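Gripper fingers, revision six

2023-04-23

14 comments | 3 shares

The fingers on the Nivham arm have been redrawn again. Revision five held plugs well enough but splayed under load, and the tips ended up touching only at the bottom corners of whatever was between them. I put up with that through most of the summer and then ran out of patience with re-seating connectors by hand.

For anyone new, the arm lives on the back bench at the Kilmont shed, a shared workshop with decent power and poor heating. The job I have set it is patch leads: pick up a lead by its plug, present it to a socket, push until it latches, let go. I chose it because the part is cheap, the fit is tight and a failure is easy to detect with a continuity check.

The splay came from the section. I had drawn the old fingers as plain tapered wedges with a thin root, and the root was doing all the bending. Revision six puts a stepped block at the base of each finger and starts the slope above it. The tips are unchanged in plan. Print orientation is now on the side, so the layers run along the length of the finger instead of across it. The printed parts take longer to come off the bed this way and need more support, but a cross-layer break at the root has stopped being a weekly event.

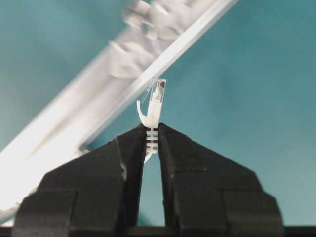 Grip height was the second problem, and the one that took longer to sort out. My first instinct was to clamp the clear head of the plug, on the grounds that it is the hard part and the bit whose position matters. That works until the head has to go into the socket, at which point the fingers arrive at the faceplate before the contacts do. Moving down to the smooth part of the boot cleared the faceplate but let the plug rotate. The ribbed strain relief is a better place. With the ribs squeezed between the inner faces and most of the head standing above the tips, there is plug left over to insert, and the hooked latch out to the left has room to flex. The ribs are soft, so there is some give in pitch. I have decided to treat that as compliance and stop trying to remove it.

The latch does dictate which way round the plug has to be. If it ends up facing a finger, closing the gripper presses it in and the plug will go into the socket without locking. The pick routine now checks orientation first and rejects anything with the latch towards either finger. A rejected lead goes back to the tray and gets tried again after the rest.

Force is set by motor current. I don't have a load cell in the wrist and don't intend to fit one until the mechanical side settles down. The driver reports a raw count, and I close until it reaches 539, hold, then back off by 40. Those numbers mean nothing outside my driver and supply, so please don't copy them. Below that setting the plug tilts when it meets the socket. Well above it, the ribs take a set and the next pick sits crooked.

The close command also had a timing fault. I was reading the current too soon after the start of the move, when the inrush spike looks exactly like contact. The gripper would stop with the fingers still open and report a good hold. Trefor Penry spotted it on the scope while he was waiting for the laser cutter. The fix is a 1000 ms blanking period, far longer than it needs to be, and I will trim it when I have something better to trim it against.

Still to do:

The gripper cable needs a proper clip at the wrist. It is held with tape at present and the tape creeps.

The trailing lead pulls on the plug during long moves. I have slowed the rotation of the last joint, which helps, but the right answer is to support the lead separately.

Insertion itself is still open loop. It pushes a set distance and hopes. A spiral search is half written and will get its own post.

Finger files are in the usual place. The mounting holes match the Quartey palm plate, not the older Brekdale one, so check which you have before printing a pair.

Comments (3 of 14 shown)

Tudur Howells
Have you tried cutting shallow grooves in the inner faces to match the ribs? I did it for hose barbs and it stopped the slip completely. The downside was that it only liked one make of hose.

Author reply
I thought about it. Rib spacing varies between the leads I have, so I'd need 2 sets of fingers at least. Flat faces for now.

benchvice_ab
Side printing cured my root cracks as well. A bigger fillet where the slope meets the block would be worth a go, if you have the clearance.

Recent posts

Homing switches, and where not to put them
Re-wiring the Nivham base
A tray for patch leads
Notes from the August shed clean-up
Driver noise and a better ground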